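Sorting the Odds and Ends: Small Parts Storage for the Sketeo Workshop
Project report by Vy Khương and Danilo Mangubat, November 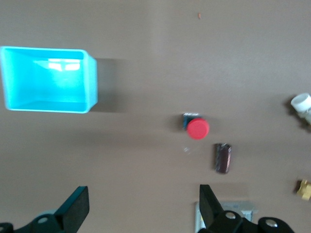

When we first put our names down for the small parts project, we pictured a quick tidy and maybe some nice labels. Our supervisor, Dinesh Murthy, let us believe that for a whole afternoon before he showed us the back cupboard! Electronics had got mixed in with plumbing over the years, so a capacitor could be living happily beside a brass fitting or a bit of white plastic pipe, and first-years were giving up and asking for new ones.

We began by tipping out one drawer at a time and talking over every piece (slow going, but we learnt a lot). Push-buttons went with the switches, whatever the colour of the cap. Capacitors got their own group, and we had a long and rather enjoyable argument over whether brass and plastic fittings belonged together. Danilo won, so they're sorted by material.

For containers we settled on open plastic bins in bright colours. Lids would have kept the dust out, but our classmates told us they'd never put them back on. We trialled 4 bins with a class of 13, and the only real grumble was that the labels were too small to read from the aisle.

Next term we'd like to reprint those labels and tackle the bottom shelf, where Vy found a parts catalogue from 1973 that we've both become very fond of.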